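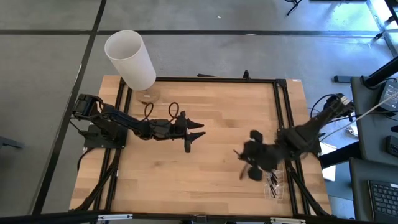

Can a two-armed robot put brushes away yet?

Asked by benchside_mo in Home and Workshop Automation

I run a small make-up kit hire business and my least favourite job is the brushes. At the end of the day they are all over the table, pointing every which way, and somebody has to pick them up and stand them in a pot, handles down. It takes me 30 minutes for the full lot, and I'd like that time back. I have seen clips of pairs of arms folding towels, so I wondered if they are up to this. I've been quoted 2,000 a month to lease a pair from Lastero, which seems steep for tidying. Does anyone use arms for this sort of thing day to day?

Posted by tinroof_lab

Partly. I worked with a pair of Pelkonen arms last year, sorting small hand tools and brushes on a wooden bench. Picking up one brush lying on its own is fine. The trouble starts when two are touching, or when one lies with its end towards the arm so there is very little for the fingers to close on. 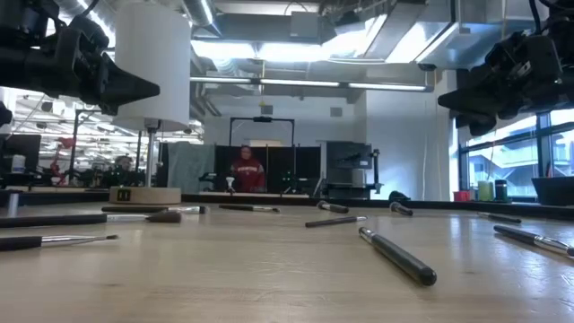
Dark handles and shiny metal collars don't help either. The cameras lose the edge of the metal under strip lights, and a glossy table gives reflections on top of that. We put a matt cloth down and things improved a good deal.

Over one long run we logged 1,121 picks. Most were good, but the drop into the pot was the weak part. A narrow pot needs the brush turned upright first, and that often meant passing it from one arm to the other. If you try it, use a wide pot and keep it in the same spot every time.

It was slower than a person throughout. I wouldn't lease at that price for one job a day.

Posted by Hobbs53

No. Get a tray with slots.

Posted by quaywright

I'd ask Lastero for a trial with your own brushes before you sign anything. Emard let us have one in September and we learned more in an afternoon than from all the brochures. Ask who resets things when a brush rolls on to the floor, as in our trial that was me, 53 times. Vevex do a cheaper single arm but you would have to stand the pot at a slant, and I haven't tried it with soft bristles.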